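# Brushes up, bristles happy: a talk with the person behind Pristholm

I've wanted to do this interview since May, when a reader wrote in to tell me that a little studio shop called Pristholm had talked her out of buying a giant rotating makeup carousel. A shop that talks you out of the big one! I had to know more.

The owner picked up on the first ring and we were off before I had my notebook open. She asked me to leave her name out ("print the shop's, it's the one people need to spell"), so she's just the owner in what follows.

"Start with the table," she told me. "Everybody wants to start with the organizer. Clear the table first, wipe it, and then put one thing back. One! Look at it for a minute."

The one thing she puts back is nearly always a clear plastic organizer with an open top. She likes the kind with three compartments and a front that steps down from one side to the other, so the tall things can lean at the high end and the short things don't vanish.

"I had solid ones for years, pretty ones, and I kept losing my eyeliner brush in them," she said. "With a clear one I can see the tip. I know what I'm picking up."

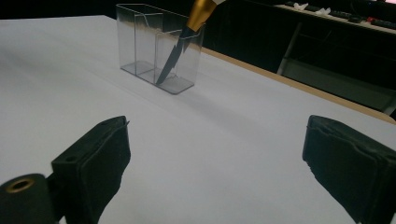
## One brush to a compartment

I asked if it wasn't a bit of a waste, giving a single brush that much room. She laughed at me.

"It's a starting point. You put in the brush you use every day, and you live with it. Then you add the second one if you miss it. I've met people with 67 brushes who use four of them, and they're the same four every morning."

She has strong opinions about which way up they go, too. Dry brushes stand handle down. Freshly washed ones lie flat on a towel until morning, and only then do they go back in the box. And she's very fond of a bit of shine: a gold-colored metal section on a dark shaft makes her want to keep the thing nice, she says, and I have to admit I went and polished mine after we hung up.

Her other big love is wood. She lit up when we got to the pieces with rounded wooden tops, the sort that sit in your palm like an egg. She keeps coming back to a maker called Wimeck for those, and to a small line called Ông for the stands.

"A round top is so easy to grab when you're half asleep. You don't have to look. And a clear stand next to it almost disappears on a white surface, so all you notice is the wood. I think that's gorgeous."

I wondered about weight. A stick with a knob on top sounds like it wants to tip over, and I've knocked enough cups off my own dresser to be nervous.

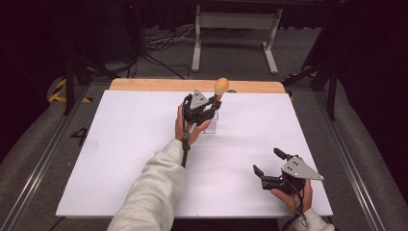 Her answer was to try everything on a flat, pale surface before it goes home with anyone. Lift it out, put it back, do it with your left hand, do it again without thinking. If the stand slides or the top feels too big for the opening, you'll find out in the first few tries.

"People test a lipstick on their hand, and then they buy the holder without ever putting anything in it," she said. "Bring your own brushes! I love it when people bring their own brushes."

She has even started a round of tidy-up evenings in Ketdale, where you turn up with your messiest drawer and go home with a shorter one. The first had a waiting list, and she still sounds amazed by it.

Before we finished I asked what she'd say to someone staring at an overflowing dresser tonight.

"Take out the brush you used this morning and give it a place. Go to bed. Do the next one tomorrow."

I've done three so far. The drawer underneath is still a disgrace, and she has already offered me a spot at the next evening.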